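우리 동네 토종 씨앗 도서관 사업 중간보고
지원 재단 담당자 귀하
작성일: 2020년 10월 27일

지난 2월에 첫 지원금을 받고 나서 여덟 달이 조금 넘었습니다. 먼저 반가운 소식부터 적겠습니다. 씨앗 봉투 대출이 1523건을 기록했습니다! 신청서에 적은 올해 목표가 2000건이었으니 가을 파종분과 마늘, 양파 쪽 수요까지 더하면 연말에는 충분히 닿을 수 있다고 봅니다. 봄에 문을 제대로 열지 못한 기간이 길었는데도 우편 대출을 찾는 분이 이렇게 많을 줄은 저희도 몰랐습니다.

보유 품종은 300종을 넘겼습니다. 토종 콩류가 가장 많고 그다음이 상추와 배추 같은 잎채소, 고추 순입니다. 특히 선비잡이콩과 오리알태는 들어오기가 무섭게 나가서 여름부터는 한 가구에 한 봉투로 제한했습니다. 대출 기록은 Lorer 프로그램으로 옮겼고, 품종 이름이 지역마다 달라 겹쳐 입력된 것들을 정리하느라 6월을 거의 다 썼습니다(같은 콩이 이름만 네 개인 경우도 있었습니다).
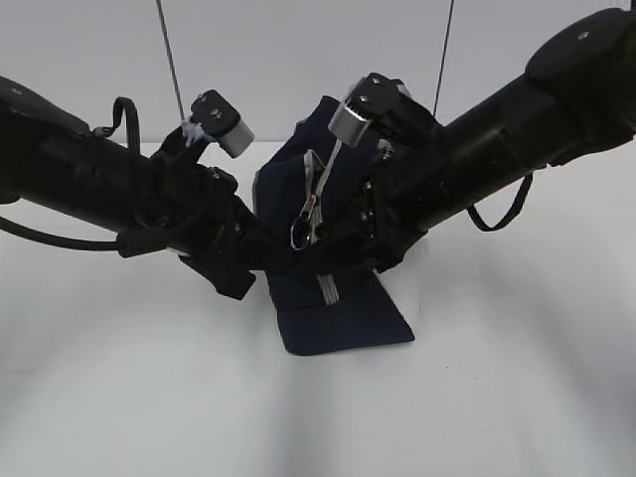
빌려 간 씨앗은 언제까지 반납해야 하나요?
그해 수확한 씨앗을 잘 말려 12월 말까지 가져오시면 되고, 농사가 안된 해에는 반납하지 않아도 다음 해 대출에 불이익이 없습니다.

반납률은 아직 말씀드리기 이릅니다. 콩과 들깨는 지금이 한창 거두는 때라 11월이 지나야 윤곽이 나옵니다. 일찍 끝나는 완두와 상추는 반납이 꽤 들어왔고, 상추 씨는 검불이 많이 섞여 있어 체로 다시 치고 있습니다. 발아 시험을 해 보니 상추는 아주 좋았고 당근은 기대에 못 미쳤습니다. 당근은 묵은 씨가 섞인 것 같아 내년 봄 대출 목록에서 일단 빼 두었습니다.

교육은 온라인으로 바꿔 진행했습니다. 채종 강좌 가운데 고추 편 반응이 제일 뜨거웠는데, 꽃에 망을 씌워 다른 품종과 섞이지 않게 하는 방법을 두고 질문이 끊이지 않아 예정에 없던 보충 강좌까지 열었습니다. 강좌 자료는 모두 글로 풀어 두었고 겨울에 소책자로 묶을 생각입니다.
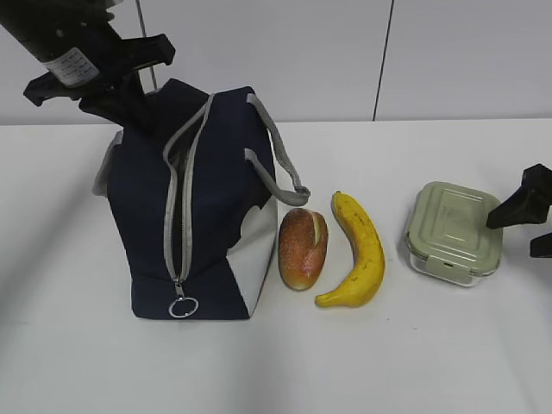

소책자 편집은 Wundby에 맡기기로 하고 견적을 받았습니다. 신청서의 인쇄비 안에서 해결되며, 표지만 조금 두꺼운 종이로 바꿀까 고민 중입니다. 글씨는 어르신들이 보시기 편하게 크게 넣으려고 합니다.

예산은 대체로 계획대로 쓰고 있습니다. 다만 대면 행사가 줄어 다과비와 대관료가 남았고, 우편 대출 때문에 발송비는 계획보다 많이 들었습니다. 남은 행사비를 발송비로 돌려 쓰고자 하니 승인을 부탁드립니다. 변경 내역서는 따로 첨부했습니다. 저온 보관용 냉장고는 2대 모두 들여놓았고 온도도 안정적입니다.

연말까지 할 일은 콩류 반납분 선별, 소책자 원고 마감, 내년 대출 목록 확정입니다. 목록에는 이번에 새로 기증받은 토종 밀과 조를 꼭 넣고 싶습니다. 조는 이삭 모양부터 정말 예뻐서 벌써 예약하겠다는 분들이 계십니다. 최종보고서에는 품종별 반납률과 발아율 표를 함께 넣겠습니다.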